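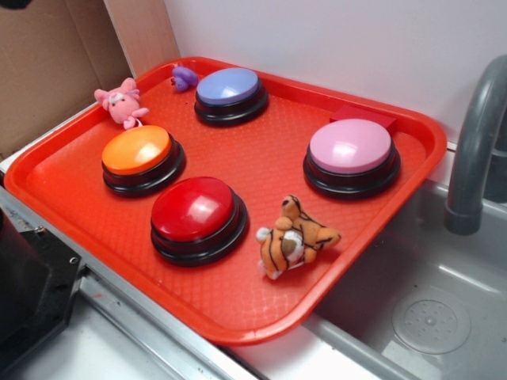 ## 4. Setting up a public petition in Plarkura

Plarkura collects and checks signatures for petitions on religious freedom, prisoner cases and related rights matters. Complete section 3 (office account) before you begin. You need the Organiser role to open a petition and the Reviewer role to close one.

### 4.1 Create the petition record

1. Sign in and open **Petitions > New**.
2. Enter the title. The limit is 70 characters, including spaces.
3. Enter the summary. The limit is 500 characters. Text pasted from a word processor loses its formatting.
4. Under **Addressee**, choose the parliament, ministry or local council that will receive the petition. If it is missing from the list, select **Other** and type the full postal address.
5. Set the opening and closing months. A petition set to close in April stays open until midnight on the last day of that month.
6. Select **Save as draft**.

**Note:** The record number is given on first save and cannot be changed. Paper forms must carry the same number.

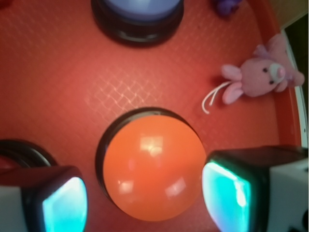
Drafts are visible to everyone in the same office. An Embridge draft cannot be seen from the Unton office unless it has been shared under **Access**. Sharing a draft does not share its signatures.

### 4.2 Protect signatories' details

1. Open the **Privacy** tab.
2. Set **Public list** to *Initials only* or *Hidden*. The default is *Full name*.
3. Where signatories live in the country concerned, set **Public list** to *Hidden* and turn off **Confirmation by post**.
4. Select **Apply**.

**Caution:** Changing from *Full name* to *Hidden* after publication does not remove names already copied by search engines or held in exported files.
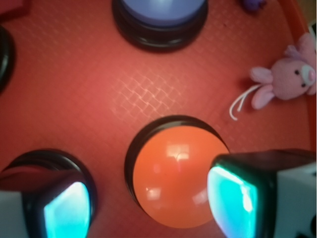
### 4.3 Import paper signatures

1. Scan the forms with the Bakos template, form 88. Older forms must be typed in by hand.
2. Select **Import > Paper** and choose the scanned file.
3. Check the lines marked in yellow. Correct or reject each one.
4. Select **Commit**.

If error 3316 appears, the record number on the form does not match an open petition. Check the number, then repeat from step 2. Rejected lines are kept in the import log until the petition is closed.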